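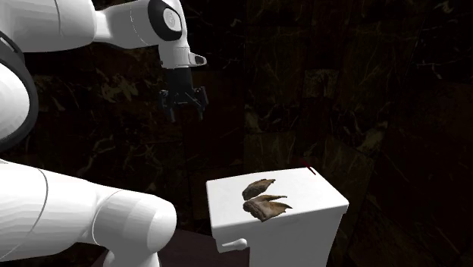

October, simulation bench, afternoon

Picked up the bathroom chores again after leaving them alone while the kitchen set was being redone. The question from Vornanham is still the same plain one: can an arm tidy and wipe down a small bathroom without someone standing by, and if it can't yet, which step stops it. Today was all on clearing surfaces, since wiping can't start until the surface is bare. The test surface is the lid of the toilet tank, with two flat brown bits lying on it and the gripper starting high and to the left with its fingers open. It sounds like the easy end of the job. The lid is flat and well lit, and nothing is piled on the right-hand half. The trouble is the shape of the bits, which are crinkled and come to points, so there is no good pair of parallel sides to close on.

We have 1,320 runs on the books for surface clearing, nearly all of them with mugs, bottles and boxes. I had hoped some of that would carry over to thin items. Not much did. The planner still wants to come straight down and close, and on something that flat the fingertips meet the lid before they meet the item.

Ran 12 attempts with the stock grasp from Raton. An attempt counts only if both pieces end up off the lid and in the bin, with the tank not knocked.

Stock grasp: 4 good. Most of the failures were the fingers closing over the top of the piece and coming away with nothing. One closed on both pieces together and dropped them again on the way over, which I have marked as a fail.

Then 12 more with the drag version, where the arm presses lightly, pulls the piece to the lip of the lid and takes it where it overhangs. 7 good. Slower, and it looks clumsy, but I'd take it. The failures here were mostly the piece going over the edge before the second finger got under it. It then lies on the floor, and the arm has no idea it is there, because the task only looks at the lid. A person would bend down and pick it up.

Things to sort out:

Contact force on the lid. I don't trust the friction value for the tank. It was copied over from the worktop in the Dotby kitchen and nobody has checked it against real ceramic.

The flush lever. It sticks out from the left side of the front face, and the arm comes in from the left. No strikes today, but the drag path to the front edge runs closer than I like. Add a keep-out box round it before the next batch.

Dark wall. The veined stone behind the tank gave the depth step no trouble that I could find. The pieces are picked out well enough against the white. I'd expect worse with pale litter, such as tissue, and that is what a real bathroom has more of.

Order of picking. The pieces lie close together, one behind the other. Front one first is better with the drag. Back one first pushes it into its neighbour.

As for the wider question, clearing a lid is not a chore on its own. It is a small part of one, and at 7 out of 12 I would not put it in anyone's house. The note from the Yordanov side asked if we could show the full clean, lid and seat and floor, by the next review. I have written back that we can show clearing, with the failures left in, and wiping as a separate run on a bare surface. Joining them up needs a check after the pick that looks at the floor as well as the lid.

Next session: keep-out box, measured friction, then repeat both sets of 12 from the same start pose. Left the drag version as default on the bench machine - change it back if you need the stock one for mugs.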